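ok thread on getting the Trunov ready for laundry runs, bc three people asked and I keep answering in DMs. typing fast, sorry in advance

Trunov is what we call the humanoid in the bedroom bay at Clorden. Silver body, black hands, job is picking clothes up off the bed. Everything below is about keeping that one machine going. Yours may differ

Start of shift 6:40. Coffee first. Then cables. Always cables

The ones on the right forearm loop outward at the wrist. They need slack or the wrist stops short on a full turn. Too much slack and a loop hooks a sleeve. I set it with the arm stretched all the way out, then fold it, then stretch again. If a loop moves and doesn't come back to where it was, redo the tie

Zip ties: snug, not tight. Mervin Carrier cranked one down last spring and we lost a whole afternoon to a finger that kept dropping out. Jacket had a dent in it the width of the tie. He has heard about it enough. Hi Mervin

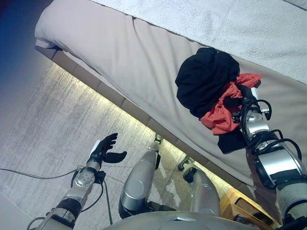 Right hand in the pile, left hand open. Forearm cables on the right are the ones I mean

Floor line next. There's a thin black cable over on the left arm's side and I walk the length of it before anything gets powered. Feet and cables don't mix. I've stepped on it myself more than the robot has

Then gloves. Look at the fingertips, look between the fingers, pull the cuff straight. A twisted cuff drags on the wrist joint and you get a torque warning that looks way scarier than it is

We swap gloves at 400 grasps. Used to be "when they look bad" and everybody had a different idea of bad. The log does the counting now, I just obey it

Hip height. The mattress is thick and has a rounded soft edge so you can't just take the number from the bed frame. Bring the hand down till the fingers press in a little, write that down, back off. Do it again at the far end. Mattress is never the same both ends

Forgot to say -- do the height check with the blanket where it's going to stay. I did it once with the blanket off, put it back after, and spent an hour blaming the shoulder encoder. Encoder was fine

Somebody asked about the glow under the bed rail. Yes it's on during runs. Yes it messes with the foot placement a bit, warm bright strip on a gray floor. We fixed exposure by hand and left it alone. Auto kept hunting evry time a leg moved

Right, wrist camera and gripper check. This is the part people skip
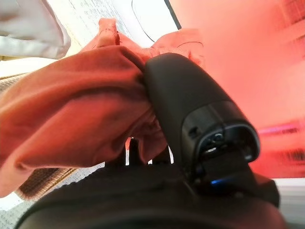 Turcotte Bench, Robot Upkeep Team, Clorden

What I want from that view: cloth bunched up against the black housing, and me able to tell where housing stops and fabric starts. Also the blue light on the bracket. I look for it before every run, takes a second

Red-orange is a pain up close btw. Fills the view and anything near the lens goes to mush. Black on black is worse, you lose the fingers completley. So we test with both in the same pile

Seam on the housing: run a dry cloth along it at the end of shift. Lint packs in there like you wouldn't believe. A soft brush for the recess. No canned air, Laurier Cormier tried that and blew the fluff further in and then it had to come apart

Taking it apart, since you'll end up there: power down, wait for the light to go out, support the wrist with your other hand BEFORE the last screw. It's 2 screws from the side and they're short ones. Magnetic tray. I said magnetic tray

Screws go back with the Flollau driver set to its lowest click. If you feel it give and then spin, stop. You've stripped it, go get the spare bracket, no shame

After reassembly run the open/close routine with nothing in the hand. Then one soft thing. Then the pile. People go straight to the pile and then can't tell if it's the repair or the laundry

Our record between wrist faults was 29 shifts. Then it was four. Then I found out the slack had been changed and not written down. WRITE IT DOWN

Q from the DMs, do you re-zero the arms daily. No. After a repair or a bump. Daily just hides a joint that's drifting and I want to see the drift

Someone else wanted the tie positions. I'll measure them at lunch and add them under here. Back on the floor now, the left shoulder is making a noise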